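Comments Are Open

I was in the bath when the local paper rang to ask if God minded being on the internet.

It was a fair question, I suppose. I'd been lecturing on religion and technology at Grodholm for years by then, mostly to rooms where half the students were asleep and the other half were buying shoes on their phones, and I had a stock answer for it. I gave the stock answer, dripping. The reporter sounded about twelve and terribly polite, and she typed so loudly I could hear every word go in.

What she was really after was the Bradach business. You'll have missed it unless you live up that way. The chapel at Bradach had been losing people for ages, and then somebody put the evening service online and 412 people watched it. There are 60 seats in Bradach chapel, and you could have had any one of them. So the elders did what anybody would do and got excited, and signed up with a firm called Mondholm that made an app for congregations. You could light a candle on it. You could ask for a prayer and get a little buzz when it had been said. And it kept a note - this was the bit that caused the trouble - of everything anyone had ever asked for.

I told the reporter I thought the app was fine. I did! I said people have always taken their religion wherever they happened to be, and that a phone was no stranger than a wireless, and my grandmother used to kneel down in front of the wireless with her hat on. I was rather pleased with the hat. Then I got back in the bath, which had gone cold.

The piece went up at teatime. They'd called it "Expert: Praying By Phone Is Fine", and under my name they'd put that I was a professor of theology, which I'm not, and my department rang at 3 minutes past nine the next morning to remind me that I'm not. By then I'd read all 116 comments. You mustn't ever read the comments, I tell my students so every December when they're doing their essays on online communities, and there I was in my dressing gown with toast going hard beside me, reading them from the top and then starting again.

Most of them weren't even about me. There was a long quarrel over parking at the chapel and a man trying to sell a greenhouse. But about halfway down somebody had written that they'd asked for prayers for their marriage, on the app, late at night, and the week after they'd started getting adverts for solicitors. That was all it said. No capital letters or anything.

I sat there a good while. Then I rang the reporter back and asked if I could add something, and she said the piece was closed but the technology page was always looking for people, and would I like to do them a column? So I did, and it went up.
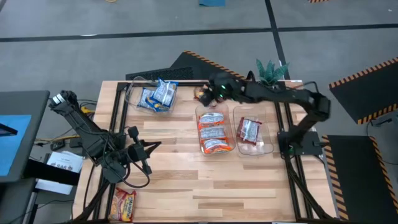
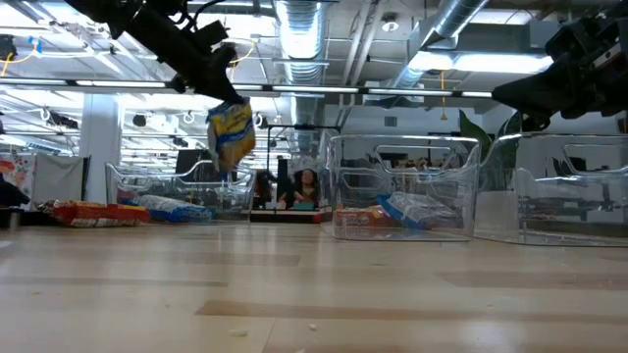

Darwish was first in underneath, before I'd even found the page myself, to say that a prayer told to one minister in a vestry had never yet been sold to anybody, and why had it taken me two goes to notice? Darwish wanted to know whether I'd read the terms before I told the whole county it was fine.

I hadn't. I typed three different answers to that. The first was very grand and had a footnote in it. The second said I'd been in the bath. In the end I just put "No, I hadn't, and I'm reading them now," and pressed the button before I could fiddle with it.

They were terribly long, those terms. I made a pot of tea and read them out loud to the cat, and somewhere past the middle there was a paragraph about "trusted partners" that I had to go back over, slowly, with my finger on the screen. I copied it out by hand. I don't know why by hand, it just seemed the sort of thing you ought to do with a pen.

Then I looked up the number for Bradach chapel. It rang and rang. I pictured it going off in all that empty pew, and I was on the point of giving up when somebody answered, quite out of breath, and asked if I was calling about the greenhouse.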